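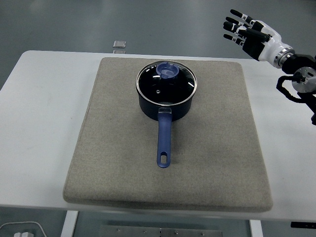 3.2 Meal times and the evening peak

The diaries were returned by 1,475 households in Lurnville and Nollidside. Each household was asked to write down when the main meal of the day was prepared, who prepared it, when it was eaten and whether anyone ate separately. Days on which no meal was cooked at home were kept in the data and coded as such. After incomplete entries were removed, 2,142 household days remained for analysis. Most households gave one usable day. The others gave more, and their entries were weighted so that they did not count more heavily than single-day entries.

Preparation began earlier in Nollidside than in Lurnville. The difference was clearest among households with school-age children, and it stayed when working hours were taken into account. One likely explanation is travel. People in Lurnville more often worked outside the town, and many wrote that cooking started when the second adult came home. A typical entry reads: "Potatoes on when I hear the car." In Nollidside, where the dye works and the hospital both run early shifts, the cook had often been at home for much of the afternoon.

Starting times were less closely tied to eating times than we had expected. In both towns a good number of households cooked early and left the food in a covered pan until everyone was in. Ovens played a smaller part in this than hobs. Keeping food in the pan was described as ordinary and was seldom given a reason, though a few people mentioned the cost of heating a meal twice. Özkan found the same habit in her interviews with shift workers, where she called it holding – the meal is finished but not served – and we use her term in what follows. 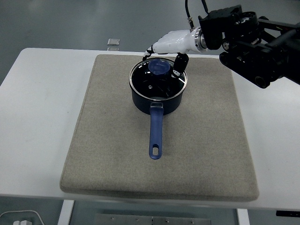 Ataberk Yüksel

Figure 2. Saucepan with a glass lid.

Holding matters for the reading of meter data. A household that cooks at four and eats at seven will look, from its meter, like a household that eats at four. Earlier work on the evening peak has mostly taken the rise in demand as a sign that people are sitting down to eat soon afterwards. Our diaries suggest that this is a fair assumption for people living alone and a poor one for larger households. Where three or more people shared the meal, the gap between the end of cooking and the start of eating could be up to 2 hours.

The type of dish made a difference as well. Soups, stews and pulses were held most often. Pasta was almost never held, and fried food was usually eaten straight away, with late arrivals making something else for themselves. Rice fell between these groups. It was held in many of the households that cooked it several times a week and rarely in those that cooked it now and then. We did not ask about the pans themselves, but respondents sometimes mentioned them, mainly to say that a certain dish was made in a certain pan because it had a lid that fitted.

We had also expected holding to be more common in winter. The January entries do not support this. The share of held meals was much the same as in the autumn entries, and the small rise in Nollidside disappears when the two weeks of roadworks on the Soylu road are left out. Bus passengers on that route were coming home late, and several diaries mention it.

Some limits should be noted. The diaries were filled in by one person, usually the person who cooked, and the eating times of other household members may be less exact than the cooking times. Snacks were recorded unevenly. Households with a lodger were asked to treat the lodger as a member if meals were shared, but the wording on the form was unclear and some left the lodger out. Montecinos checked a small set of diaries against meter readings and found that cooking times agreed well. No such check is possible for eating times.

Section 3.3 looks at who does the cooking in households where meals are held, and whether the same person also eats last.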